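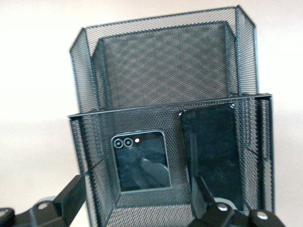 Stallura

Stallura est un service de rangement robotisé pour postes de travail partagés, commercialisé par la société Pladell. Il associe un bras manipulateur de table, une pince à deux doigts et un logiciel de supervision. Le service est destiné aux accueils d'entreprise, aux bibliothèques et aux salles d'examen, où des téléphones et de petits objets doivent être déposés, conservés puis restitués à leur propriétaire.

Sommaire
1 Présentation
2 Matériel
3 Fonctionnement
4 Formules et installation
5 Réception
6 Limites connues
7 Voir aussi

Présentation

Pladell fabriquait à l'origine des casiers à clés. L'entreprise a conçu Stallura après la demande d'un client, le centre d'examens de Pramonwood, qui souhaitait remplacer les enveloppes numérotées utilisées pour la consigne des téléphones. Une première version, sans caméra au poignet, a été testée sur ce site puis abandonnée. La version actuelle a été mise en vente un mois d'avril, d'abord en location, puis à l'achat.

Le nom désigne à la fois le kit matériel et le contrat d'exploitation qui l'accompagne. Les deux peuvent être souscrits séparément, mais les mises à jour du logiciel sont réservées aux titulaires du contrat.

Matériel

Le kit de base comprend le bras, son alimentation, la pince, une caméra de poignet et un boîtier de commande. Le bras se fixe au plateau par deux étaux ou par une platine vissée. La charge utile annoncée est de 400 grammes, pince non comprise.

Les doigts de la pince sont longs et étroits, afin de pouvoir descendre entre deux objets placés dans un même compartiment. Ils se démontent avec une clé fournie. Un second jeu, plus court, est proposé en option pour les badges et les trousseaux de clés.

Les bacs ne font pas partie du kit. Pladell publie une liste de modèles compatibles, parmi lesquels figurent plusieurs organiseurs de bureau en treillis métallique vendus dans le commerce. Les bacs à parois pleines sont également acceptés lorsque leur ouverture est assez large pour la pince.

Fonctionnement

Chaque bac est enregistré lors de la mise en service. L'opérateur guide le bras à la main au-dessus de l'ouverture, valide quatre points, puis attribue un numéro à chaque compartiment. Le logiciel peut gérer jusqu'à 104 emplacements répartis sur plusieurs postes.

Lors d'une restitution, le bras se place face au compartiment et prend une vue rapprochée. Le logiciel recherche les contours de l'objet demandé, choisit un axe de prise et abaisse la pince. Si deux appareils se touchent, il tente d'abord de saisir celui dont le bord supérieur est le plus dégagé. Après deux échecs, l'opération est interrompue et un message s'affiche sur l'écran de l'opérateur.

La force de serrage est réglable sur cinq niveaux. Le niveau le plus bas est imposé pour les téléphones pliants, que l'opérateur doit déclarer au moment du dépôt.

Formules et installation

Le kit est vendu 4000 euros hors taxes. La location mensuelle s'élève à 180 euros, contrat d'exploitation compris, avec un engagement d'un an. L'installation est assurée par Pladell ou par un revendeur agréé. Le revendeur Perić propose en outre une reprise des anciens casiers à clés de la marque.

La mise en service demande une demi-journée. Elle comprend la fixation du bras, l'enregistrement des bacs et la formation de deux opérateurs.

Réception

Le centre de Pramonwood a conservé le service après la période d'essai et l'a étendu à une deuxième salle. Son rapport interne relève une attente plus courte à la sortie des épreuves, mais juge la déclaration des appareils fastidieuse lorsque les candidats arrivent en groupe.

Les utilisateurs ont aussi critiqué le bruit du bras en fin de course. Une mise à jour a réduit la vitesse d'approche, ce qui allonge légèrement chaque restitution.

Limites connues

Les surfaces noires et brillantes renvoient des reflets qui peuvent fausser la détection des contours. Le treillis fin produit parfois un effet de moiré sur les vues rapprochées. La notice recommande un éclairage diffus et un mur clair et uni derrière les bacs.

Les appareils munis d'un cordon ou d'une dragonne ne sont pas pris en charge. Les tablettes dépassent l'ouverture maximale de la pince.

Voir aussi

Préhenseur
Robot collaboratif
Consigne automatique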